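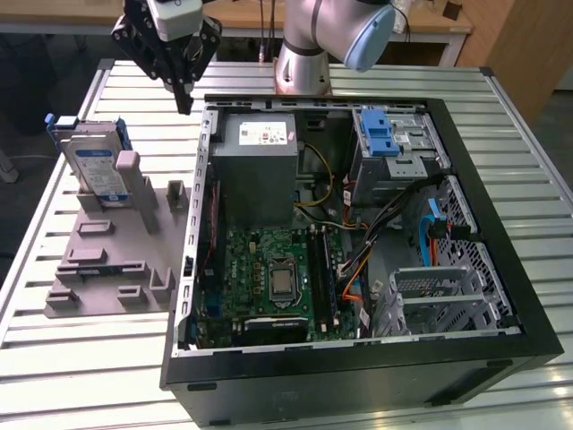
¿Merece la pena cambiar de pinza para montar discos en una torre de PC? Depende más de la cámara y del útil que de los dedos.

Buscar en el blog Buscar
Abril, por Soledad Gallagher
Imprimir | Enviar por correo

Bradora promete que su pinza «se adapta sola». Llevo más de 63 intentos con ella y con la vieja Kermani, siempre con la misma caja tumbada, y sigo sin ver la diferencia que cobran.

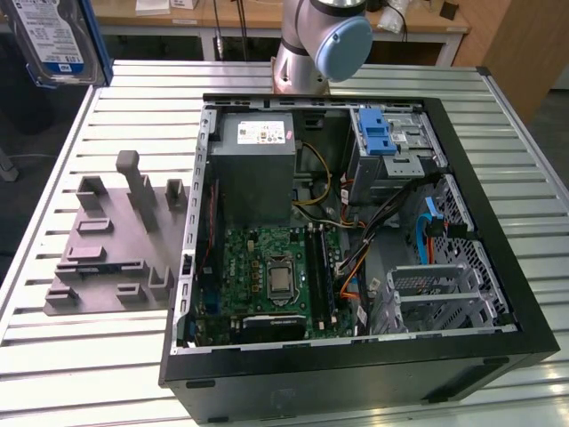
Lectura: 2 min

Lo que me estorba son los cables negros junto a la jaula de discos. Ahí la cámara fija se queda corta y hay que fiarse de la de muñeca, que de cerca va bien y de lejos confunde grises con grises. El controlador de Skakitz tampoco ayuda: 13 parámetros de fuerza y solo dos hacen algo que yo note. La placa gris de soportes, en cambio, la volvería a imprimir mañana.

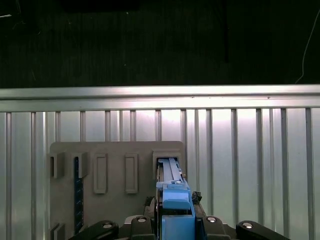

Shih-chieh Mok me escribe que exagero, que con la Kermani él perdía piezas azules cada tarde y que el problema es mi calibración. Puede ser. Repetiré la serie con su configuración antes de devolver nada.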